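Lists > Tollgate Creek Watershed > Archive > Thread: Carrillo culvert

Re: Carrillo culvert and the fish passage count

Hüsnü Işık wrote:
> I walked the stretch below the Carrillo culvert in November and the
> drop at the outlet looked bigger than what's in our old notes. Does
> anyone have the last set of measurements? Also wondering if we should
> fix that before we spend money on the upstream gravel.

Hi Hüsnü, hi everybody,

I dug through my folders last night and yes, I have them! The drop at the outlet was 41 inches when we put the level on it, and the pipe itself is 51 feet long, so even a strong trout that makes the jump has a long dark swim with nowhere to rest. I'd love to know what you'd get now. My bet is the plunge pool has scoured out some more, but I haven't been down there since the leaves dropped (my knee and that bank don't get along).

On your second question, I'm with you. The gravel is the fun part and I understand why people want to start there, but there are 527 yards of decent habitat above that pipe and hardly a fish getting up to it. Denau went through the same argument on their creek and did the pipe first -- I can ask them what they paid for the open-bottom arch if that would help.
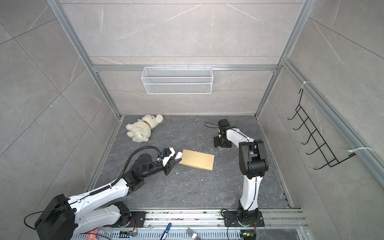

One thing I'd watch is the timing. The in-water work window is short, and Fondard told me they'd need the survey and the landowner letter in hand before they'd even put us on their calendar. The letter is half written. It still needs the parcel number and a line about who patches the farm lane afterward, and I'd be grateful if somebody else took that over from me.

Could four of us meet at the pull-off and re-measure? I have the rod and the level, and Hüsnü, if you still have the long tape, please bring it. 9 a.m. suits me better than afternoons, when the sun comes straight up the channel and I can't read a thing. Bring waders -- hip boots won't do it in that pool.

Write back to the list and tell me which mornings are bad for you.

Tollgate Creek Watershed list | Contact the list owner | Back to top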